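Folding heavier knits to a fixed width – snaps, lettering and drawer fit

Storage and Linen > Clothing > Folding methods

flatseam
Moving the knitwear from an open shelf to drawers. The drawer unit is a Stirko, inside width 615 mm at the base, a little less at the top where the runners sit. I want two stacks side by side with enough clearance to get a hand down the middle, so I set the target fold at 295 mm wide. For shirts and T-shirts this is easy. I fold around a board and the result is repeatable.

Knits are not repeatable. The same sweater folded twice gives two different widths, and the heavy ones spread again after they go in the drawer. Two types are the worst:

1. Anything with snaps down the front. The band is stiffer than the body and the body gathers around each snap.
2. Anything with large printed or applied lettering. It resists the fold and the crease goes beside the letters instead of where I put it.

Current method is face down, sleeves across the back, sides in, then bottom to top in thirds. Looking for corrections to the method. I do not want to buy different drawers.

hem_allowance
Your method is fine for flat knits. The spread in the drawer is air and tension. If you pull the sides in to reach the width, the fabric is stretched when you measure it and relaxes later. Lay it down, pat it flat from the center outward, leave it a minute, then fold. Don't pull toward the line.

For the snap fronts, do them all up first. An open front slides over itself as soon as you turn the garment over.

notched_collar
Disagree on the snaps. Closed snaps are what causes the gathering. Each one is a fixed point and the knit between them has nowhere to go. I close the top one and the bottom one and leave the others open, with the bands lying one on the other.

hem_allowance
Then the bands shift and you get a step down the front. I have tried it.

notched_collar
They shift if you pick the garment up by the shoulders to turn it. Slide a forearm under and roll it over. The band stays where it was.

tareweight
Why fold at all. Roll them. A rolled sweater has one dimension to control and the drawer does the rest. I have roughly 31 items rolled in a Nerkau chest and can see every one of them from above.

flatseam
Rolled is out for me. Drawer height is the limit. A rolled heavy cardigan is taller than the drawer and the one above it won't close. I tested this with the first two before posting.

tareweight
How shallow is this drawer?

flatseam
Shallow enough that a roll rubs. A folded stack of four clears it, a stack of five does not.

tareweight
OK. I'd still roll the thin ones and keep the folding for the rest, but I can see the problem.

quietshelf
On the lettering. Whether it is printed or sewn makes a difference. Printed lettering should not have a hard crease through it at all if you can avoid that, it will show a line in time. Sewn-on lettering will take a fold but the fold will be fat. In both cases I would work out where the lettering falls before deciding where the fold goes, and accept that this item comes out a bit off the standard width.

Also fold with the lettering on the outside. Printed surfaces folded face to face can stick in a warm room. I had one mark itself over an August in a closed closet.

hem_allowance
Agree with the outside part. Don't agree about giving up the width. Change the order. Do the bottom-to-top folds first and the side folds last on lettered items. The sides then fold over a shorter, thicker piece and hold better.

quietshelf
That makes a block that is twice as thick at one end as the other. Fine alone, bad in a stack.

hem_allowance
Alternate the thick ends.

quietshelf
Which means half the stack has the open edges at the front. Some of us look at the drawer when it's open.

flatseam
I can live with open edges. I'd like to see the thickness difference before deciding. Will test both orders.

Second question while people are here. Work surface. I started on the bed, then moved to an ironing board, which is too narrow to lay sleeves out. Is there any argument for padding or a cloth on a hard table?

notched_collar
No. Padding hides the width. You press down, the garment sinks, you read a number that is wrong. Hard and flat.

tareweight
Depends on finish. A rough table picks at knits. If your hand drags on it, so will the yarn.

quietshelf
Also useful to have straight lines on it. I put painter's tape on mine at the width I want. Someone in an older thread here used the edge of the floorboards.

flatseam
Tape sounds right. Straight, removable, no thickness.

flatseam
Update after Saturday morning. Moved everything to the big table. Pale wood, smooth, matte, straight grain. Hand doesn't drag. The grain is visible enough to judge by, except where the light washes it out.

Navy one, white lettering:
Tried both orders. Sides first gives a good rectangle until the final fold, then the piece opens out at the fold end. Sides last holds its width but one end is clearly thicker, as quietshelf said. With four in a stack and the thick ends alternated, the top is level enough. I'm going with sides last for lettered items only.

Snap front:
Tried all closed, then top and bottom only. Top and bottom only lies flatter through the middle. The step hem_allowance describes did appear on the first attempt, when I lifted it by the shoulders. Rolled over on the forearm it did not. I call that one for notched_collar, with the condition that you handle it properly.

What remains is the fabric right at the snap. It pulls into small folds radiating from it and patting does not remove them. A thumb on the snap and the other hand smoothing away from it works for most of it.
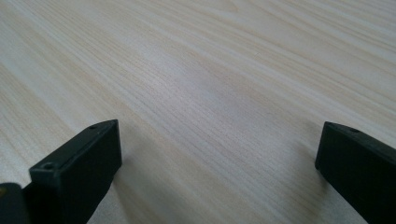
Tabletop, grain running on the diagonal. 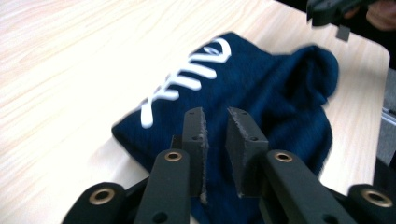
Navy with the white lettering.

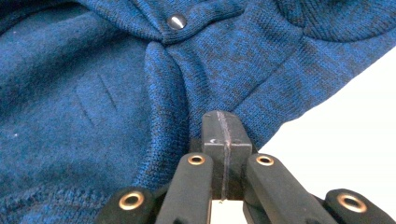
Snap and front band.

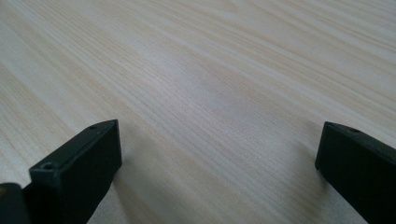
Width after resting. I measured each folded item on the table, put it in the drawer overnight and measured again. Flat knits stayed at the 295. Lettered ones grew slightly, not enough to touch the other stack. The snap fronts grew the most and always on the band side, so I now place those with the band toward the drawer wall and let the wall do the work.

Sleeves are the part I'm still unhappy with. Laid straight across the back, both cuffs end up on top of each other and make a lump. Cuffs are ribbed and don't compress. Suggestions welcome.

notched_collar
Don't cross the sleeves. Fold each one down at the shoulder so it runs parallel to the side, cuff toward the hem. One cuff left, one cuff right. With thirds the cuffs then land inside the first fold and you don't feel them from the top.

hem_allowance
Works for regular sleeves. On a long sleeve the cuff goes past the hem and you have to turn it back, and then it's in the same place as the hem ribbing. Two ribs stacked, same lump, different location.

notched_collar
Turn it back before the sleeve goes down, not after. The turn-back then sits above the hem band.

hem_allowance
Fair. That clears the band if the sleeve isn't very long.

tareweight
Or stagger. One sleeve straight across, the other down the side. Looks wrong, lies flat.

quietshelf
I use the stagger on anything thick. It's the only method I have found where a cardigan with pockets doesn't rock when you put another one on it. Pockets add a layer people forget about. Check they are empty and flat before you turn the thing face down, and run a finger along the opening so the edge isn't rolled inward. Once it's folded you can't reach it.

flatseam
Noted on the pockets. I hadn't been doing that. Parallel sleeves tested this evening on the flat knits and the lump is gone. Stagger still to be tried on the heavier ones.

Does anyone put dividers between the two stacks? Awad sells a spring type that fits across the depth, and the catalog says it suits shallow drawers. Clearance in the middle is what's left after two stacks at width, so it isn't much, and a thick divider would use it up.

tareweight
I had the Awad ones in the Nerkau. They hold, but the foot pads left marks on the unfinished drawer front. Put something under the pads if you care.

quietshelf
You don't need one with folded items of equal width. You need one when one stack is low and the other is high and the high one leans. Keep the stacks the same height and save the space.

hem_allowance
Cardboard. Cut to the drawer depth, folded once lengthwise so it stands. Takes up nearly nothing and you can throw it out.

flatseam
Cardboard first, then. If it fails by the time the second drawer is full I'll look at the Awad ones again.

laltunberg_attic
Coming in from the search, same drawer unit here. Check your runners. On mine the left one stands further into the drawer than the right, so the two stacks can't be the same width at the top. I fold the left stack a finger narrower and it stopped catching.

flatseam
Checked. Mine are even to the eye but the left drawer side bows in slightly at mid-depth. No contact with the current stacks. I've moved the snap fronts to the right-hand side, band to the wall, and will leave it like that until the winter things go in.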